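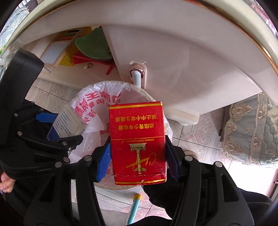 Stoyanova Manager Coaching: Your Questions

Who is it for?
People who have recently been put in charge of other people, usually for being good at something else. Most have been managing for under a year. We do take old hands, but they have to do the homework too.

How long does it last?
There are 3 months of one-to-one sessions, each 60 minutes long. Your coach will stop on time, even if you have just got to the interesting part.

Who will my coach be?
Either Zdenka Atanasov or Panagiotis Leka. Zdenka asks short questions and waits. Panagiotis asks long ones and draws arrows. You can swap once without giving a reason, and neither of them will sulk where you can see it.

Where do we meet?
At our Ornstead office, or by video. The Grurnau room is available in the mornings only, and the heating there has opinions, so bring a jumper.

Will you tell my boss what I say?
No. Your boss gets a list of the dates you attended and nothing else. If your boss would like to know what you think of them, we suggest they ask you - it's quite a good exercise for both parties.
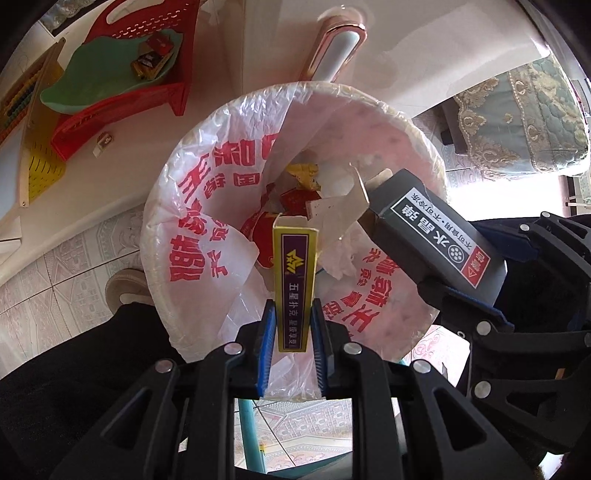

Two small boxes above a lined bin.

What does it cost?
£541 a person for the full course. If you only want a single session to see whether you can stand us, it's £111, and we take that off the bill if you carry on.

Is there any role play?
A little. We know. You may be asked to practise telling someone their work is late while Panagiotis pretends to be hurt. He is very convincing.

Can my whole team come?
Not to coaching. We run separate team days at Iruvside from April, with lunch. Please don't book one as a surprise for your staff. It has been done, and the afternoon was long.

What if I decide I don't want to be a manager?
It happens, and we count it as a perfectly decent result. Your employer may take longer to come round, so we can help you plan that conversation.

How do I cancel a session?
Email the office before noon the day before. After that we charge for it, and your coach has an early lunch.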